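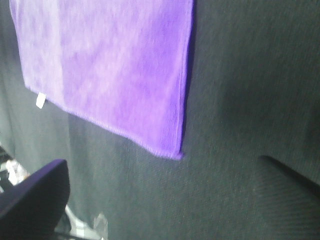
A purple microfiber towel against dark gray fabric.

Tamara Demchenko cleaned other people's houses for eight years before she had anyone working for her. Her company, Flonitside, now has a staff of four and a waiting list, and she still takes two houses a week herself.

"If I stop cleaning I'll start quoting the wrong prices," she says. "You forget how long an oven takes."

We talked at her kitchen table on a morning when a client had canceled. Her phone rang several times and she let it go to voicemail.

Demchenko started out working for Yevhen Romaniuk, who ran a small outfit in the same neighborhood and retired last March. He paid by the house, and she learned to work fast. She also learned what she didn't want to do. "We got no drive time. If the next place was across town, that was your lunch."

Her own crew is paid by the hour, driving included. It makes her prices higher than most, and she loses jobs over it. She told me about a man who wanted a whole house done before his parents came to visit. She quoted him $300. He laughed and hung up, then called back the next day and booked.

Asked what people get wrong when they clean their own homes, she didn't have to think about it. "Too much product. They spray and spray, and then the floor is sticky, so they spray some more." Most of her work is done with warm water, dish soap and a stack of microfiber cloths. She washes the cloths separately from everything else and never uses fabric softener on them. "It coats them, and then they just push the water around."

She is less strict about order. Some cleaners insist on starting upstairs, or on leaving the bathroom for last. Kulap Sukprasert, her first hire, begins with the kitchen sink in every house. "Kulap needs to see a clean sink. Fine. I do dusting first, high shelves and then down."

The hardest part of the business, she says, is keys. She has turned down clients who wanted to leave one under a flowerpot, and she won't label a key with an address. They hang in a locked cabinet with only a number on each tag.

She has had offers to grow. A property manager, Mohandas Bhat, wanted her to take over all the move-out cleanings in his buildings. She did a few and said no to the rest. "It was good money, but it was always tomorrow morning. I'd have been calling people at ten at night."

Her plans for next year are a second vacuum and a week off in March. Sukprasert will run the schedule while she's gone.

"She already has a list of things she's going to change," Demchenko says. "I haven't asked to see it."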